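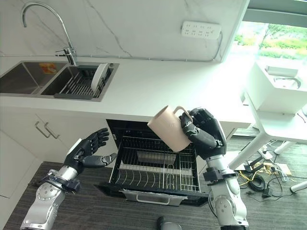
Notebook, September, visitor day at the Kallano kitchen

Doors at 10:30. The group from Morikawa came first, then two families and a few people from the Uso office. 34 signed in on the sheet by lunch, which is more than the spring one.

Ran the Vultau arms on the mug task all morning. Kept joint speed down for visitors and left it there all day. People asked to see it faster. Said no. The handle grasp is still the part they like best, and kids want to know why it doesn't just grab the cup around the middle. Told them the handle leaves the rim clear for tipping it over the rack.

Things to fix before next time:
Start-up takes 600 seconds from cold with the full hand check. Do it before the doors open.
The status screen faces the wrong way for anyone standing by the sink.
Need a line on the floor. Visitors drift in closer when the arms stop.

After lunch we switched to loose objects, masking tape included. Tape is a good one for questions because everybody has handled a roll and knows it's slippery on the flat sides.
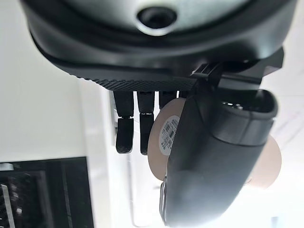
Grip force was set at 34 percent for that, same as in the bench notes. One of the Morikawa people asked if the fingers feel anything. Gave the short answer (motor current, no skin sensors on this set) and wrote down their question about wear on the fingertips -- I don't have numbers for that yet.

Shut down at 3. Logs are copied to the shared drive under Kallano visits. Still owe Uso the parts list.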